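Open day at the Urner cloth works
30 May 2022

Urner opened its finishing building to the public for the first time since the new cutting floor went in, and I went along on the morning tour. The company makes household cloths: dusters, polishing cloths, dish cloths and a heavier cloth for workshops. Most of it is sold under other names. The shop at the gate sells the Fornitness line, and the workshop cloth goes out as Ronamex.

Visitors sign in at the side entrance on the canal side, and the main gate is for trucks only. I was given a paper badge and a sheet with a plan of the building. The tour starts in the roll store, where the fabric comes in from outside mills. There are 141 rack places, and our guide said they are full by October every year, when orders for the winter come in. The store is kept cool and it smells of cardboard. We were asked not to touch the rolls, and a few people did anyway.

From there a corridor with a low ceiling leads to the cutting floor. The cutting tables were stopped for the visit, apart from one short run at the end. The layers are stacked, pressed flat and cut in one pass. It is loud, and it takes less time than I expected. Hemming is next door. Dusters get a plain overlocked edge and the polishing cloths get none at all, so that there is no thread to scratch a surface. The offcuts go down a chute to be baled and sold for stuffing.

The part I had come for was the handling room on the upper floor. Urner works there with Liang, a small furniture maker from the same industrial park, on cloths for wiping down bare and oiled wood. It is a plain room and warmer than the rest of the building.
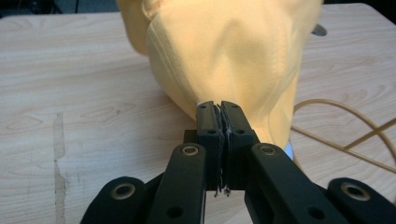

Softness is the first thing they talk about up here. A stiff cloth will lift dust but it skates over the grain, and a very soft one drags and bunches. The samples come in several weights and colors, and the pale yellow one, gathered up in a bunch over the light wood-grain table, is the kind of soft cloth most people would think of as a duster. The guide passed a set of swatches down the line so we could compare them by hand. I liked the second heaviest best. The lightest felt thin, though I was told it sells well to hotels.

There was a short talk on washing. Dusters should go in without fabric softener, which leaves a film on the fibers that ends up on the furniture. The firm tests each batch for 50 washes before it leaves the building. After that the edges start to go, and the guide said they would sooner people cut a cloth up for shoe polish than keep using it on a good table. Somebody asked about microfiber. Urner makes a little of it, on a separate line that was not part of the tour.

Liang's side of the work is the surface. They bring in tabletops with different finishes and leave them in the room for weeks at a time -- in daylight, without covers -- and keep a log of how each one looks. Pale wood is the hardest to judge, according to their handout. Smears hardly show on it from straight above, and you have to get down low toward the window to find them.

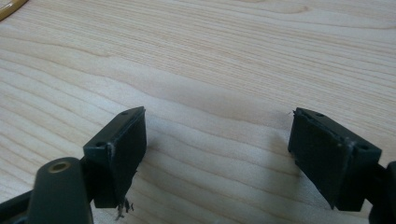 Should you wipe with the grain or across it? With the grain, in long strokes, and turn the cloth over before the side you are using gets gray. Going across leaves dust sitting in the lines, especially on wood that has been oiled instead of lacquered.

The tour ends in the canteen, with coffee and a plate of dry cake. The gate shop was open and busy. Seconds were in a bin by the door at $2 a bundle, mixed colors, and I bought two bundles and one of the Ronamex cloths for the garage. The seconds have crooked hems and are otherwise fine.

A few practical points. The stairs to the upper floor are steep and there is no elevator on that side. Parking is on the gravel lot across the road -- it fills up early. The cutting floor is no place for small children because of the noise, but ear protectors are handed out at the door if you ask. Photos were allowed everywhere except in the roll store. The shop keeps its usual hours on weekdays and takes cards.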